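Wirnstead Nature Center Opens Spring Wetland Evenings at Pemutska Marsh

WIRNSTEAD, 21 May 2022 — The Wirnstead Nature Center will open the boardwalk at Pemutska Marsh to evening visitors for the first time this season, with a run of guided frog and toad walks, live music and food from local vendors. The walks are part of the center's amphibian monitoring program, which has tracked calling frogs at the marsh every spring since the boardwalk was rebuilt.

Visitors will meet at the Navarro Road gate and walk the boardwalk in small groups with a trained guide. Each group stops at five listening stations, where guests learn to tell the calls of chorus frogs, gray treefrogs and American toads apart and fill in a survey card. The cards go into the same records that center staff use to plan mowing, water levels and trail closures.

Last year, people taking part in the monitoring program turned in 1232 survey cards. The center plans to add a second survey route this summer along Etel Creek, where a stretch of old drainage ditch was filled in last November and replanted with sedges and buttonbush.

Frogs and toads breathe partly through their skin, and they are quick to react to changes in water quality. Road salt, lawn chemicals and the loss of shallow pools all affect them. A long record of which species are calling, and when, helps the center see problems in the marsh early — often before they show up in water tests.

The evening program is suited to adults and to children age eight and up. The boardwalk is level and wide enough for wheelchairs, but the path from the overflow parking lot is gravel and has one steep section. Accessible parking is next to the gate.

What to bring

Guests should wear closed shoes and bring a light jacket, since it cools off quickly near the water. Red-light flashlights will be lent out at the gate. White flashlights and phone lights must stay off past the first station. Please do not wear insect repellent on your hands if you plan to join the tadpole table, where guests may help guides with netting and sorting.

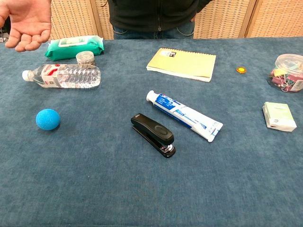
Tickets and registration

Tickets are $8 per person and include the guided walk and music. Food and drinks are sold separately. Members of the center enter free but still need to reserve a place. Reservations can be made at the front desk or by calling extension 2149 during opening hours. Walks go ahead in light rain and are called off for lightning or high wind, in which case tickets can be moved to another evening.

About the Wirnstead Nature Center

The Wirnstead Nature Center manages Pemutska Marsh and the Etel Creek trails and runs school programs, day camps and wildlife surveys throughout the year.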